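Sesgate College, Robotics Workshop
Course handout 6: Setting up and looking after the two-armed machine
Revised 10 June 2020

Welcome back to the Bittencourt room. By now you have all had a turn at switching the machine on and off safely, and most of you have driven the arms about in open space, so it is time to talk about the part of the job that takes up more of a working day than any of us would like: getting it ready and keeping it fit. This handout goes with the practical. Please read it the evening before, and bring it along with a pencil, as there are a few places where you will want to write down your own readings.

We stay with the desk and cabinet as our work area, as we did in April. I am fond of it for teaching. An arm that behaves beautifully in the middle of an empty floor can look quite foolish once it has a shelf above it and a side panel next to its knuckles, and all the little faults in the set-up come out at once.

1. Before you switch on

Walk round the machine once, slowly, with your hands in your pockets. You are looking for cables that have crept out of their loops, screws that stand proud, and anything left within reach of the arms. Then walk round again and this time use your hands. Give each wrist a gentle twist and feel for play. A sound wrist has a tiny bit of give and then stops firmly; a wrist that needs attention gives, and gives a little more, and you will know it when you feel it.

Look in the log book for the hours. The counter stood at 3,035 when this handout was last revised, and the joint covers are due off every 200 hours for a clean and a look at the wiring. If the next one is due within the session, tell whoever is running the practical before you start, and we will do it together.

Clear the floor under the working area, too. Tools go back on the board, and spare hinges and screws go in the lidded tub. (I say this to every group and I find a screw in the carpet after every group!)

2. The wrist cameras

Each wrist carries a small camera, and in my experience these cause more puzzled faces than everything else on the machine put together. The view is very close and very wide, it turns when the wrist turns, and a good part of what you get is dark machinery. Give yourself a few minutes simply to get used to it. Move one joint at a time, a small amount, and watch which things in the view slide past and which stay where they are.

When the picture comes up on the Hilska screen, look first along the top. You want the big rounded housing up there, with the row of little dark teeth hanging below its lower edge. Find those teeth and you have your bearings. The thick black post comes up from the bottom towards the left, and whatever room is left over is where you will see the floor and the furniture. Make a quick pencil sketch of where these things sit – it needn't be pretty – and keep it for the next session, so that you can tell at a glance whether the view has shifted.

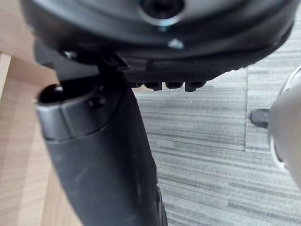 3. The head camera and the resting pose

The head camera is a good deal friendlier. It looks down over the body, and it is the one to use when you want to know where both arms are in relation to the job. Check it straight after the wrist cameras and before any large movement.

Set the pose in this order:

Bring the body up to the cabinet and stop with 300 mm to spare between the nearest part of the machine and the front edge. Measure it with the stick. Guessing is how we came by the dent in the old desk.

Raise the left arm first and let it settle by the left-hand side panel, fingers up.

Raise the right arm towards the front of the shelf, fingers spread. Go slowly through the last part and keep one eye on the cable loops, as they swing out wide on that side and like to catch.

Look for the green light on the side of the wrist module. If it is out, or blinking, stop there and go to section 6.

The file boxes make good targets for this. They have flat faces and straight edges, and a white label on each which is a great help for judging focus. I like to have one box lying square on the shelf and the other turned so a corner pokes out past the front, because a box that is turned tells you far more about whether the head view is level than two boxes lined up like soldiers.

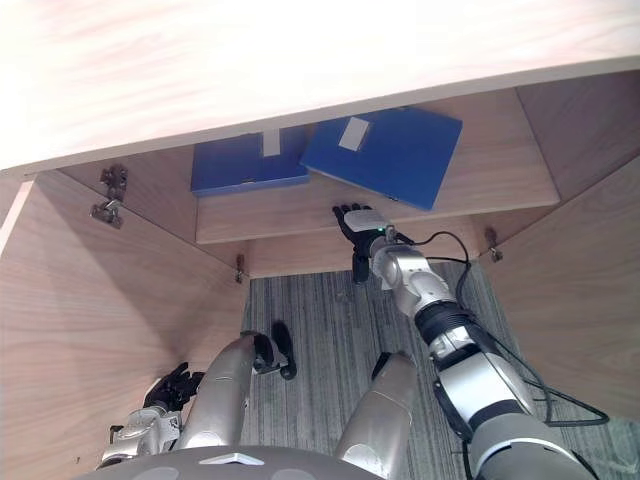

Once you are happy with the pose, save it under your group's name and not over the top of anybody else's. Then move both arms away, call the pose back, and see how closely they return. Do this a second time. If the hand comes back to the same spot both times you may go on. If it wanders, the usual culprit is the wrist zero, and you will find how to reset that in the Vanunow folder on the shelf by the door. The Vanunow sheets are rather dry, I'm afraid, but they are correct, and I would sooner you followed them than my memory of them.

4. Working close in

Now for the fiddly part. With the hand down low and near to things, the wrist camera will show you objects that are almost touching it, and these will be soft and enormous. Please don't reach for the focus ring! The cameras are set for the middle distance, where the work is, and if you bring a near thing sharp you will lose the carpet and the cabinet behind it. Anyone who has ever held a finger up in front of their nose will know what I mean.

Look at the gaps instead. In a crowded view the floor is your best friend: our carpet has a stripe in it, and a strip of stripes between two dark shapes means there is still open space along that line of sight. It does not tell you how deep the space is, so check with the head camera before you move into it. Watch for wheels as well as furniture. A spoked rim half hidden behind something large is easily missed, and pale spokes can pass for a bit of floor if you are tired.

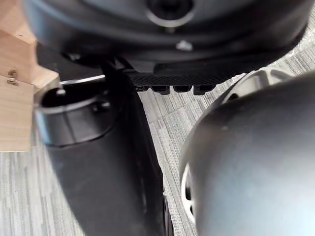 A few habits worth getting into while you are down there. Use the slow speed setting, always. Turn the wrist before you travel, so that you are looking where you mean to go. Speak your movements aloud to your partner, who should have a hand resting by the stop button and nothing else to do. And come out by the way you went in, even when another way looks shorter.

Lighting deserves a word. We run the lamps at 800 lux on the floor, measured with the little meter in the drawer. Black parts against a dull floor swallow detail, and if you cannot pick out the screw head on the underside of the housing, a small pale glint just below the round hole, then turn the lamp or move it before you blame the camera. Light from low down at the side brings it up nicely.

5. Cleaning and wear

Fingers and outer covers pick up marks very quickly, especially the pale ones, and a grey smudge tells you something about where the machine has been rubbing. Look before you wipe. Draw the marks in the log book, on the outline provided, and write down which pose you were using. Then clean with a barely damp cloth and dry with a second one. No sprays, and no paper towel near the lenses. A lens gets the puffer first and then the soft cloth, in that order.

While you have the cloth in your hand, go over the post as well and feel for scuffs. Light rubbing on a matt surface is nothing to worry about. A mark that catches your fingernail should be written down and looked at again next time.
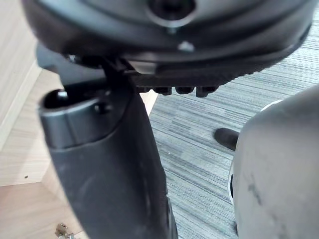
Mind your feet while someone else is driving. In a close view a shoe is just one more dark rounded thing next to a lot of others, and the person at the screen may well be looking at the hinge, or the panel, or the next move. The rule in the Bittencourt room is that whoever stands inside the tape says "in" and waits to hear it said back. The driver then takes both hands off the controls. When you step out, say "out", and again wait for the answer.

6. When something is not right

Wrist light out or blinking: bring the arm down to rest by the slow setting, switch off at the side, and reseat the wrist connector. Switch on again and give it a full minute.

View tilted compared with your sketch: check the camera screws first. Finger-tight and then a quarter turn with the small driver, no more.

View dark in one corner: puffer, cloth, lamp, in that order.

Hand returns to a different spot each time: wrist zero, Vanunow folder, second divider.

Cable caught: press stop. Do not try to drive the arm free. Two people lift the loop clear by hand, and you look along its whole length before starting up again.

Anything you can smell: stop, switch off at the wall, and come and find me, whatever I am doing.

7. For your log book

Please hand in one page per pair, with your sketch of the wrist view, the measured gap to the cabinet, the lamp reading, and a few honest sentences on how well the saved pose came back. I don't mark down for a pose that wandered. I do mark down for a page that says everything was fine and has no readings on it. Spare outline sheets are in the tray under the Hilska screen, and if the tray is empty, the master copy is in the back of the log book.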